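Trornside Drop Game One in Overtime

Trornside opened the league semifinal with a 3-2 overtime loss at Pakska on Sunday, May 17, 2026. The winning goal came off a faceoff to the left of our net, a quick shot through traffic that the goalie never saw. Attendance was 1000, a full house for that rink.

The first period was slow. Both teams dumped the puck in and changed lines, and there were long stretches without a shot. Pakska scored on a power play just before the horn. We tied it early in the second on a rebound, then took the lead on a two-on-one after a bad pinch by their defense. The lead held until the middle of the third, when a clearing attempt hit a skate in front and stayed in our zone.

Penalties were the main problem. We took five minors, and two of them were for too many men. The coaches have said line changes will be the first thing on the practice plan this week.

Injuries

Our second-line center remains out after knee surgery in April. He is skating on his own but has not been cleared for contact and will not play in this series. The defenseman who left in the second period with a sore shoulder is day to day. Everyone else is available for Game Two.

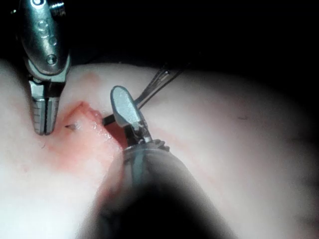

Game Two and Tickets

Game Two is at home on Wednesday. Doors open at 6:00 and the puck drops at 7:00. Season ticket holders keep their regular seats but need the playoff ticket, which was mailed with the last newsletter. If yours did not arrive, stop at the box office before noon on game day.

There are 433 single seats left, most of them in the end sections. Standing room is limited to 200 and goes on sale when the doors open.

Bus to Homunden

If the series goes to a third game, it will be played at the neutral rink in Homunden. One fan bus will run from the Hattar parking lot. It has 55 seats, and you can put your name on the list at the box office window. You pay only if the game is played.

The other semifinal starts Tuesday. Its winner will host the first game of the final.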